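Stanari open day, 29th July: anyone else go?

nidia_g
Went to the Stanari open day with my brother. 110 people signed up, and it felt like more in the main hall. The Rovo arm was the big draw but the line was long, so I spent most of my time at the hand-held gripper table. Saskia Wihongi ran it and let people try.

parry_owner
Was the Rovo demo any good? I saw it in June and it was the same pick and place loop over and over.

nidia_g
Same loop. They did take questions this time.

derska9
I disagree about the Rovo. A boring loop that runs all afternoon tells you more than a one-off trick. The hand-held stuff is fun, but a person is doing the hard part.

nidia_g
A person is doing it so the arm can learn from it. Saskia said they want 200 runs per object before they train anything.

derska9
200 of one bottle doesn't get you a different bottle. Soft fingers cover up a lot of bad aim too.

parry_owner
Fair, but I'd still take soft fingers over the hard jaws on my Parry. Those mark everything. Nidia, any pictures of the fingers?

nidia_g
Two, both from the gripper's own camera.
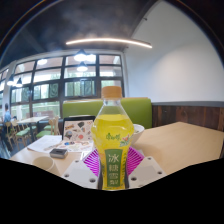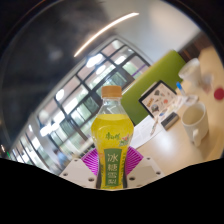

Pear drink bottle between the magenta fingers, both shots.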